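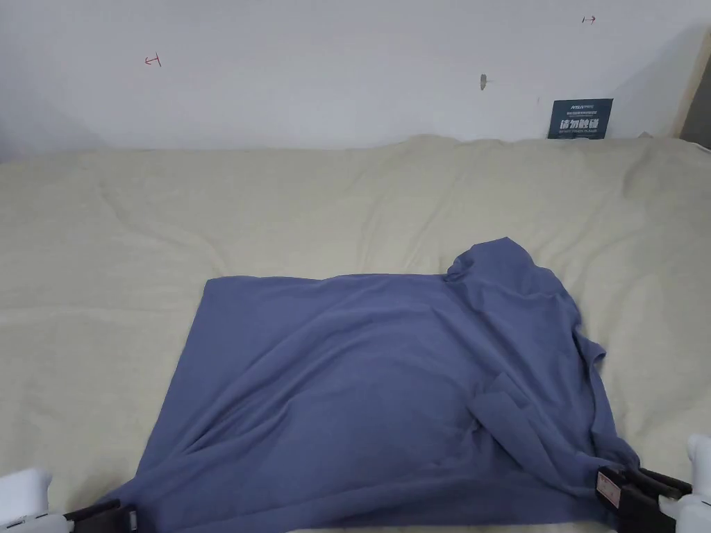
Dorothy Tapley, Staff Writer

April

Home Work People Letters Subscribe

Denise Catterall has been folding other people's shirts for 18 years, first at the Pickering laundry and then at Sirnovton, and when I asked her what was new she laughed and held up both hands and made a pinching motion at me, like a lobster. "I've got these now," she said. "Two white ones, one for each side. I fold with them instead of my fingers, all morning long!"

We were sitting in the break room with coffee (hers had gone cold well before mine, because she is a talker, bless her, and so am I). The grippers come from Rusent, the company that is building a folding machine for Sirnovton. A person holds one in each hand and does the job the usual way, and the machine is supposed to learn from how it was done. Denise works on a bed with a big pale comforter on it, the kind of soft surface people fold on at home, and she says that was the hardest part to get used to.

"A table pushes back at you. The bed doesn't. You take the shirt by the bottom two corners and pull, and the whole thing wants to bunch up by the collar. With my hands I'd just give it a pat. With these I have to go back and take hold of it again, and I'm standing there thinking, how did I ever do this without thinking?"

Her first day she got through 10 shirts and went home with sore thumbs. The most she has done in a week is 292. Rusent wants 1,000 before summer, and she figures she is nearly there, though she leaves the tallying to the office. Blue cotton shirts are her least favorite, for the record, and she would like whoever picks the clothes to know it.

"You hold it by the handle, with your thumb up around the front," she told me, showing me with her coffee mug. "The lights are green along the top. You get so you stop noticing the lights."

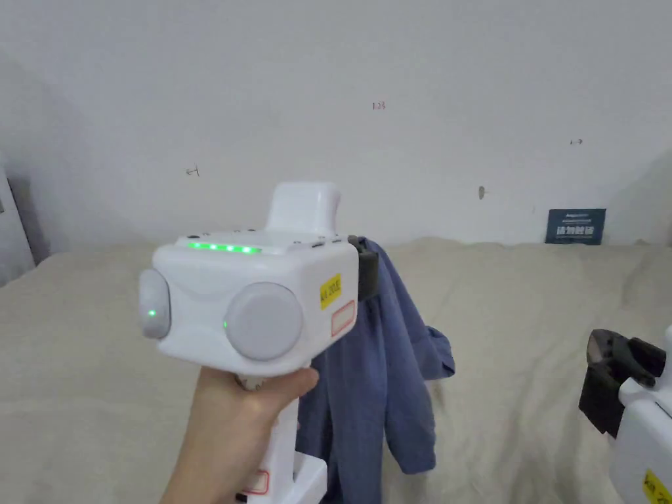 What happens to the folding room

I had been working up to the bigger question, and Denise got there ahead of me. The folding room at the Parneck building has always been where new people start, and it's where she started too, and she does worry about it. "If the machine takes the plain shirts, fine, I won't cry over plain shirts. But that's how you learn! You do plain shirts until you're bored silly, and then somebody lets you near the pleats."

Sirnovton has told the staff that no one will lose hours this year. She believes them about this year. What she would like is the same promise for the one after, on paper, and some say in which jobs the machine gets first. Her own vote is for bath towels, which are heavy and hard on the shoulders, but towels aren't on the list yet.

Some of her coworkers won't touch the grippers, and she doesn't hold it against them. They've had a few long lunches over it. "One of the girls said to me, you're training your replacement. And I said, well, maybe, but I'd sooner it learned from me than from somebody who can't fold." 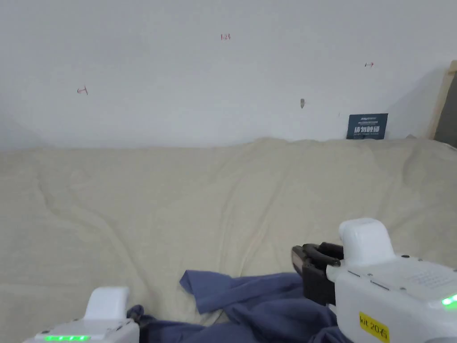
Sleeves, and other arguments

The part she plainly enjoys is being asked. The Rusent people sit down with her at the end of a shift and want to know why she went for the sleeve before the hem, or why she let go of a corner and came at it from the other side. Half the time she has no answer for them, and she goes home and tries it out on her husband's shirts until she does.

"I never had to put it in words before. My mother taught me and she didn't use words either, she just smacked the shirt flat." She has since talked them into slower mornings, with a proper break every hour, and she is after them now about a lighter pair of grippers.

We'd run well past her lunch by then. She rinsed out her mug, told me my own collar was a disgrace, and went back in to do the afternoon's pile.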